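Caring for Bed Linen in Guest Rooms and at Home

Reading time: 4 minutes

The following guidance has been prepared by the Housekeeping Advisory Service of the Garkis Residential Association for members who let a room, keep a spare bedroom or simply wish their sheets to last longer. It replaces the leaflet issued last April. Members with older mattresses should also read the separate sheet on protectors.
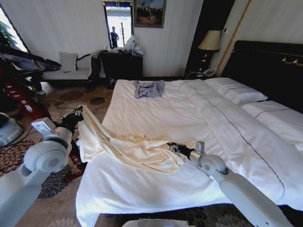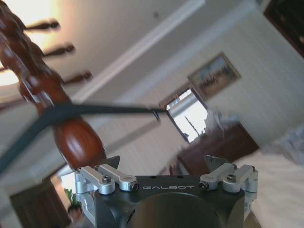
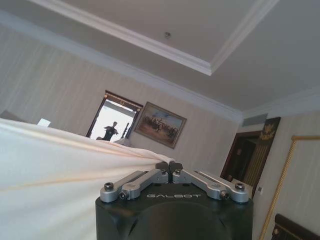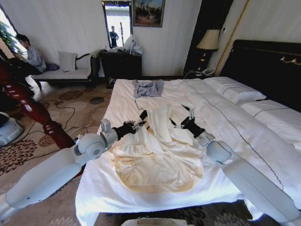

Handling light-colored fabrics in the bedroom.

Sorting and washing

Bed linen should be washed separately from clothing. Zippers and hooks catch on woven cotton, and small items tend to work their way into the corners of fitted sheets and come out unwashed. Close all duvet covers before loading. White and cream pieces may be washed together, but new colored linen should go through at least two washes on its own.

Cotton sheets in ordinary use are adequately cleaned at a warm setting. Hot water should be kept for linen used during illness, and then only where the care label permits it. A drum filled to about two-thirds allows the fabric to turn freely. Members are reminded that doubling the detergent does not produce a cleaner sheet; the excess remains in the weave and leaves it stiff and gray.

Stains are best treated before the wash:

Tea and coffee: rinse from the back with cool water, then apply a little liquid detergent and leave for 20 minutes.
Blood: cold water only, changed as often as necessary.
Body lotion and sunscreen: dish soap, worked in gently with the fingers. Chlorine bleach must not be used on sunscreen marks, which may turn a rusty orange.
Makeup: micellar water on a cotton pad, blotted and not rubbed.

Drying

Remove linen from the machine promptly. Each sheet should be shaken out once by the hem before it is hung or placed in the dryer. On a line, fold the sheet over by a hand's width and peg along the fold — pegs placed at the corners alone will pull the sheet out of square over time. Dryer users should stop the cycle halfway and untangle the load. Pillowcases dry sooner than anything else and may be taken out at that point.

Linen must be fully dry before storage. A sheet that feels cool against the cheek still holds moisture and should be aired for another hour.

Making the bed

Spread the bottom sheet with the wider hem at the head. Tuck the foot first, then the head, and finish with the sides. For a squared corner, lift the hanging edge about a foot from the end of the mattress, lay it on top, tuck what remains below, and then bring the lifted part down and tuck it in turn. The method suits flat sheets of any size, provided there is sufficient length to hold beneath the mattress.

A duvet should be shaken from the foot and left turned back for half an hour each morning before the bed is closed. Guests frequently find a tightly tucked top sheet uncomfortable, and it is courteous to leave the last third loose.

Folding and storage

Fold flat sheets in half lengthwise twice, and then in thirds. Keep each set together inside one of its own pillowcases. Shelves should be wiped and lined with plain cotton or acid-free paper; newspaper transfers ink. Plastic boxes with tight lids are not recommended for natural fibers. Freshly washed sets go to the bottom of the pile so that all are used in rotation.

Linen that has worn thin at the center need not be discarded. The outer portions will serve for pillowcases, dust covers or polishing cloths.

Reader comments

Rajeshwari Warrier: The note on sunscreen comes a summer too late for my best pillowcases. Would the same caution apply to oxygen bleach?

Eusebio Huaranga: We have pegged along the fold for years in our building and the sheets do keep their shape. I would add that the line itself needs wiping down, especially after a dry spell.

Ginevra Martinelli: Is the leaflet on mattress protectors still available in print? The office had none left when I asked.

Housekeeping Advisory Service, Garkis Residential Association, Room 212. Inquiries: extension 1411. © Garkis Residential Association. All rights reserved. Back to top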